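Home | Opinion | Wards | Letters | Archive

November
By a consultant radiologist at Kateveck
2 comments | 16 shares

Let the request form breathe

I have been reading scans for 18 years now, and I still start every one in the same place, which is the little box where the referring doctor tells me why the patient has come. Some mornings that box says "knee pain". Some mornings it says "?pathology", and I put the kettle on before going any further.

Please don't think I'm grumbling at the juniors. I was one, and I remember filling in forms at two in the morning with a bleep going off in my pocket (and a half-eaten sandwich in the other one!). But a scan read without a story is a poorer scan. Tell me the child has been limping since the summer, or that the lady had a hip done years ago at Surano and has never been quite comfortable since, and I will look harder in the right corner.

My worry this year is the new ordering screen. Jarman, our old system, was slow and ugly and you could type into it until your fingers ached. Mellex has replaced all that with drop-down menus, and the free text box has shrunk to 16 words, which is hardly enough to say good morning.
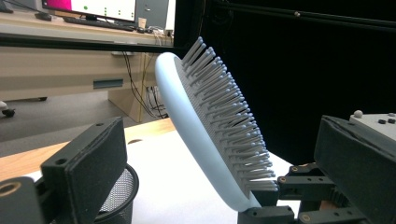 A pale blue paddle brush with ball-tipped bristles.

I do see why it was done. Menus are tidy and they can be counted, and the people who plan our scanner lists need counting done. I have even grown fond of one or two of them, the allergy one in particular. What they can't carry is the odd detail, the thing a patient says with one arm already in their coat. "It only hurts on stairs going down." I once found a small fracture on the strength of a sentence very like that, and there isn't a menu in the world with it on.

So my plea is a modest one. Give us back a proper box, even if it sits at the bottom of the page and most people leave it blank. And if you're the one filling it in, write to me as you would to a colleague across the corridor, spelling mistakes and all. I'll read every word of it, I promise.

Share this | Print | Back to Opinion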